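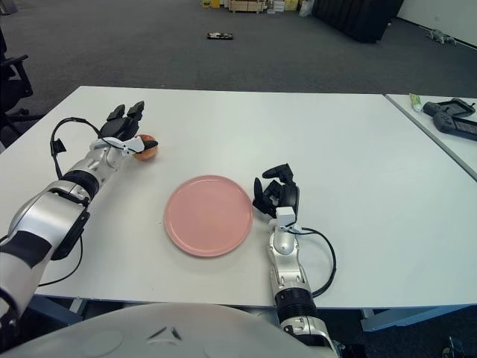 静物为什么总把东西摆在桌上？
因为画家需要一个水平面来交代重量和投影，而桌子恰好家家都有，还不收模特费。

第三讲 静物构图讲义

一、留白
初学者怕空，总想再添一个花瓶。上届有位同学一幅画里塞进了8件器物，看上去很像搬家前夜。先定主体，再问其余的东西凭什么留下。盘子可以空着，空盘子也有明暗，画好边沿那一圈并不比画满盘水果省事。

二、冷暖
橙色水果放在粉色盘子附近，两者都偏暖，容易糊成一团。靠明度拉开，别急着往阴影里灌群青。白桌面也请仔细看，它很少是颜料管里的那种白。 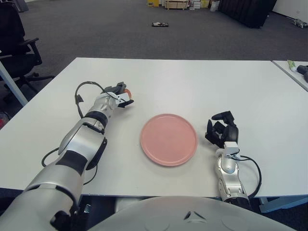 三、椭圆
圆盘从斜上方看是椭圆，两端不是尖的。这句话我每年十月讲一遍，每年十月照样收到一批橄榄球。视线越高，椭圆越圆；画完把纸倒过来检查，歪的地方会自己跳出来。

四、作业
1. 小构图草稿若干，每张限时30分钟，只分黑白灰三层。
2. 选一张放大上色，器物不超过三件。
3. 附1,000字以内的说明，谈取舍，不谈童年。

参考阅读：Povilas Lill 的静物笔记，系里资料室有复印本，第二章缺页，请勿再缺。

迟交者请自带理由，“颜料没干”今年已经有人用过了。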